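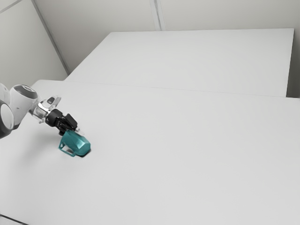

# Comer sin levantar la voz: el ruido en los comedores escolares

**Entrevista con Efraín Puma, coordinador del área de acústica de la Fundación Esard**

La Fundación Esard presta asesoramiento a centros educativos en materia de confort ambiental. Entre las consultas que recibe su área de acústica, las relativas a los comedores ocupan un lugar creciente, por delante de las que se refieren a gimnasios y aulas de música. Efraín Puma, arquitecto de formación, coordina el área y ha dirigido la intervención en el comedor del colegio Stosano, en el municipio de Caldeira, finalizada en junio.

Puma recibió a este boletín en la sede de la fundación, poco después de las nueve de la mañana, con los planos del comedor extendidos sobre la mesa y una muestra de panel absorbente que utilizaba como pisapapeles.

## Un espacio que se proyecta en último lugar

A juicio del coordinador, el comedor suele resolverse cuando el presupuesto de un centro ya está comprometido. «Se eligen materiales que se limpian bien y duran muchos años, y es un criterio razonable», señala. «El gres, el alicatado hasta media altura y el techo de yeso continuo cumplen con la higiene, pero devuelven a la sala casi todo el sonido que reciben».

El resultado es un tiempo de reverberación largo, es decir, el sonido tarda en extinguirse una vez que cesa la fuente. En una sala con esas características, explica, cada comensal habla un poco más alto para hacerse entender por quien tiene al lado, y el nivel general asciende hasta que la conversación se vuelve fatigosa. «Los monitores lo interpretan como un problema de conducta. Piden silencio, lo obtienen durante un rato y vuelta a empezar. En muchos casos la disciplina tiene poco que ver con lo que ocurre».

Puma insiste en que el personal es el colectivo más expuesto. El alumnado permanece en la sala durante su turno, mientras que los monitores y el equipo de cocina encadenan todos. En Stosano los turnos eran tres, y las encuestas previas recogían ronquera y cansancio entre quienes los atendían. También figuraban en ellas observaciones de familias cuyos hijos, con audífono o con especial sensibilidad al ruido, comían deprisa para salir cuanto antes.

## La intervención en Stosano

El primer paso fue medir. El equipo registró los niveles sonoros con la sala ocupada y determinó la reverberación con la sala vacía, fuera del horario lectivo. Las mediciones estuvieron a cargo de Tiago Amaral, técnico de la empresa Sorham, que participó en una parte de la conversación por teléfono.

«Medir solo con la sala vacía da una información incompleta», advierte Amaral. «Los niños absorben sonido, la ropa absorbe sonido, y a la vez son ellos quienes lo producen. Además hay golpes que en un plano no aparecen: las bandejas sobre el carro, los cubiertos que caen en la cubeta metálica, las patas de las sillas». Según refiere, el arrastre de sillas en el cambio de turno daba lugar a los picos más altos de toda la jornada.

Con esos datos, la fundación propuso una actuación en el techo, donde se instalaron paneles absorbentes suspendidos, y otra en la pared opuesta a la cocina, revestida por encima del alicatado. Se sustituyeron los tacos de las sillas y se colocó una base de caucho en las cubetas de recogida. La puerta del office, que permanecía abierta durante el servicio, recibió un mecanismo de cierre automático.

Preguntado por la compatibilidad de estos materiales con las exigencias sanitarias, Puma reconoce que fue el punto más discutido. «La dirección temía, con motivo, que los paneles acumularan grasa. Optamos por un producto con acabado lavable, algo menos absorbente que otros del mercado, y compensamos la diferencia con más superficie. El plan de limpieza se redactó junto con la empresa que gestiona la cocina. Sin ese acuerdo yo no habría firmado el proyecto».

## Organización y mobiliario

La obra fue acompañada de cambios en el servicio. Las mesas corridas se sustituyeron por otras más pequeñas y se amplió en siete minutos el intervalo entre turnos, de modo que la salida de un grupo y la entrada del siguiente dejaran de coincidir en la puerta. Esta última medida encontró cierta resistencia entre el profesorado, pues obligaba a modificar el inicio de las clases de la tarde.

«Yo habría empezado por ahí», admite el coordinador. «El cambio de horario no cuesta dinero, aunque cuesta reuniones. En la primera pensé que no saldría adelante».

Sobre los semáforos luminosos que se encienden cuando se supera un determinado nivel de ruido, su opinión es reservada. Considera que pueden servir como apoyo pedagógico durante un periodo breve y desaconseja adquirirlos como única medida. Refiere el caso de un centro en el que los alumnos habían convertido el encendido de la luz roja en un juego, con turnos asignados por mesas.

## Recomendaciones para otros centros

La Fundación Esard aconseja a las direcciones interesadas que reúnan, antes de solicitar una visita, la siguiente documentación:

- plano acotado del comedor, con indicación de la altura libre;
- relación de turnos, con el número de comensales y de monitores de cada uno;
- materiales de suelo, paredes y techo, y fecha de la última reforma;
- observaciones del personal y de las familias, aun cuando sean informales.

Amaral añade una petición de carácter práctico: que el día de la medición se sirva un menú corriente. «Si hay fiesta o excursión, los datos no valen y tenemos que volver».

En Stosano queda pendiente una segunda serie de mediciones, que se efectuará con el curso ya iniciado y con los tres turnos completos. Puma prefiere no adelantar cifras hasta entonces. Los resultados se remitirán a la dirección del colegio y al Ayuntamiento de Caldeira, que estudia incluir otros comedores de titularidad municipal en la próxima convocatoria de mejoras.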